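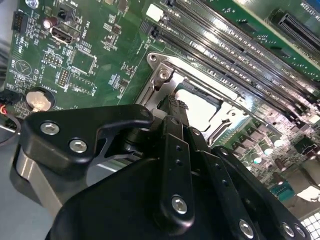 Stistard asked, after reading our last report, whether the league was growing or whether the same girls were simply playing more games, and added that it would rather see a smaller number it could rely on than a larger one it could not. The question was a fair one. The earlier report gave team rosters, and a player who moved from one team to another during the season appeared on both. The figures below count each player once.

Drikmont Girls Flag Football League
Progress report to the Stistard Fund
Submitted June 1, 2022
Period covered: end of the fall season through the end of the spring season

Summary of progress

The league finished its first full spring season with 164 registered players. The goal in the grant agreement was 200. The shortfall falls almost entirely in the oldest age group, where the spring schedule ran against high school track and softball. Registration in the two younger groups met the level we had planned for.

All regular season games were played or made up, with the exception of one Saturday lost to lightning at Song Field. The end-of-season tournament was held as scheduled. The league did not charge a registration fee to any player during the period, in keeping with the agreement.

Spending remains within the approved budget. One transfer between budget lines was made and is described under Finances. One further change is requested at the end of this report.

Registration and participation

Registration was moved from paper forms to Skumo before the spring season. Families may still complete a paper form at the league office or at any practice, and the office enters these by hand. The change allowed us to remove double entries and to answer the question raised by the Fund.

Most players who took part in the fall returned in the spring. Among those who did not, the reason given most often was another sport. Transportation was the second, and it was named mainly by families on the north side of Drikmont, where the bus to Song Field does not run on Saturday mornings. A few families said that the practice time was too late on a school night.

We consider the attendance records for the first two weeks to be incomplete. Coaches were still learning to take attendance on their phones, and several sheets were kept on paper and not turned in. The records are sound from the third week onward. Attendance at practice was weaker than attendance at games in every age group, and weakest during the week of spring testing in the schools.

In the oldest age group, we began the season with fewer teams than planned and played on a shortened schedule, so that each team met every other team twice. Players were told of this before the first game. Several coaches reported that the repeat games were closer than the first meetings and that they would not object to the same format again. The parents we heard from were less satisfied, chiefly on account of the open weekends it left in the calendar.

Coaching and officials

Every head coach who worked in the spring completed the required safety course before the first practice. Assistant coaches were given until the second week, and all but one met that date. The remaining assistant did not take part in practices until the course was finished.

The league held a preseason clinic at Song Field covering flag pulling, throwing mechanics, route running and the rules that differ from the tackle game. Coaches who had come over from tackle football told us that the section on blocking was the most useful, as the spring brought a number of penalties for screening with the arms extended. We will give that section more time in the fall, and will ask the officials to attend it with the coaches. The two groups did not always read the rule the same way, and some disputes on the sideline could have been settled in advance.

Officiating remains our most serious difficulty. The agreement calls for two officials at each game. This was met in the younger age groups and was not met at every game in the oldest group, where officials were drawn away by paid assignments elsewhere on the same mornings. When only one official was present, the game was played with the consent of both coaches and the rush line was marked with a cone. No game was canceled for lack of an official.

To address this, the league opened an official training course to high school students in the last weeks of the season. Those who completed it worked scrimmages alongside an experienced official and will be assigned to the youngest age group in the fall. We do not expect the course to solve the problem in the oldest group within the current grant period.

Fields and equipment

Song Field was available for all scheduled dates. The city closed the lower half for reseeding during one week of practice, and teams shared the upper half by arrangement. The line markings for flag football were painted over the existing soccer lines in a second color. Younger players had trouble telling the two apart in the first weeks, and the league added corner markers, which helped.

The flag belts bought in the fall have not held up as well as we had hoped. The clips loosen with use, and officials had to stop play a number of times when a flag came off with no contact. Worn belts have been set aside and a different model was used at the tournament without complaint. The supplier has accepted the return of the unopened cartons and will credit the league for them.

Footballs, pinnies and cones are in good condition and no further purchase is planned before next year. Mouthguards were given to every player. Cleats continue to be a concern for some families. The cleat exchange table at opening day was emptied in the smaller sizes within the first hour, while the larger sizes moved slowly, and we would like to collect donated cleats earlier next season so that they can be sorted before they are needed.

Player safety

Injuries were recorded on a single form, kept at the field and turned in to the office after each game day. The most common entry was a jammed finger. All suspected head injuries were handled under the state return-to-play rule, and no player came back to practice without written clearance on file. A copy of the form, with names removed, can be provided to the Fund.

The heat policy was put into effect once, on the final day of the tournament. Halves were shortened and a water break was added at the midpoint of each. The schedule ran late as a result, and the last game finished after the time stated on the field permit. The city has been notified and has raised no objection.

Finances

Spending for the period is in line with the budget submitted with the application. The main items were field rental, officials' fees, uniforms and insurance. Field rental came in slightly below plan because of the reseeding week, for which the city did not charge.

A transfer of $1,000 was made from the uniform line to the officials' line, to cover the training course for students and the fees of the officials who worked with them. The amount is within the limit that the agreement allows without prior approval, and is reported here as required. Uniform costs were lower than planned on account of the smaller number of players, and no team went without jerseys.

The credit for the returned belts has not yet been received. It will be entered against the equipment line when it arrives.

Measures not yet met

The following items from the work plan are behind schedule or incomplete.

Total registration. See above. We intend to reach 200 players in the fall, when there is less conflict with other school sports, and have already set the dates for sign-up visits to the middle schools.

Two officials at every game. Met in the younger groups only.

Player survey. The survey was sent through Skumo in the final week, and the response was too small to report with confidence. We will hand it out on paper at the fall tournament, between games.

Transportation. A request for a Saturday bus stop near Song Field was sent to the transit office. A reply had not been received when this report was prepared. In the meantime, the league is looking at holding one practice each week at a school gym on the north side, although the gym floor limits what can be taught there and would rule out cleats.

Plans for the next period

Fall registration will open in the last half of June. Practices will begin after the start of the school year, and the first games will follow two weeks later. The oldest age group will play on weekday evenings under lights if the city approves the permit, which would free officials who are engaged on Saturdays. The lights at the lower half of the field are in need of repair and the permit may be granted for the upper half alone.

Three of the area high schools have asked for information about fielding school teams. The league has supplied its rules, its safety forms and a sample budget. Any decision on school teams rests with the district, and the league has taken no position on the timing.

Request to the Fund

The league asks for approval to carry the unspent part of the uniform line into the next period, to be used for jerseys for new players in the fall. No additional money is requested. A revised budget page is attached, together with the registration totals by age group and the field permit for the spring season.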